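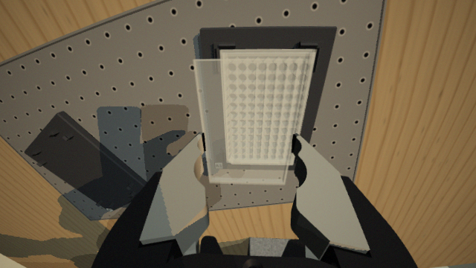

Simulated lid task: a gripper, a 96-well plate and its clear lid, with a second holder at left.

Reading time: 2 minutes

How to test whether a robot is ready for a small chore

Taking a lid off a plate is close to taking a lid off a leftovers box. It is a fair first test for any arm you hope to use at home or on a shop floor, and you can run it in simulation before you buy anything. At Klinhom we use the steps below.

1. Write the chore as one sentence. Ours is "Take the lid off the plate and set it down on the board." If you need two sentences, you have two chores. Test them one at a time.

2. Fix what you can. Put the plate in a holder with raised corners so that it starts in the same place. Leave the lid free.

3. Shift the lid a little on each run. A lid that always sits square tells you very little. Clear plastic is hard for many vision systems, so keep it clear in the simulator too.

4. Decide what counts as a failure. We fail a run if the plate leaves the holder, if the lid drops, or if a person would have had to step in. Write this down before the first run.

5. Do 300 runs without changing the settings. Save every failed run and watch all of them. Samran Siriwan watched 19 of ours back to back and found that most were the same mistake – one finger pushing the lid before the other had touched it.

6. Move to the real bench only when the failures stop looking alike. Expect the score to drop. Start slow, with a spare plate and nothing in the wells.

So can machines do chores yet? For one lid in one known spot, we would say yes. For a kitchen drawer full of lids that don't match, our answer is still no. Tetteh Mahama plans to try mixed lids in June, and this page will be updated with his settings.

Contact: Chanida Thongsuk, Klinhom bench notes | © Klinhom | Back to top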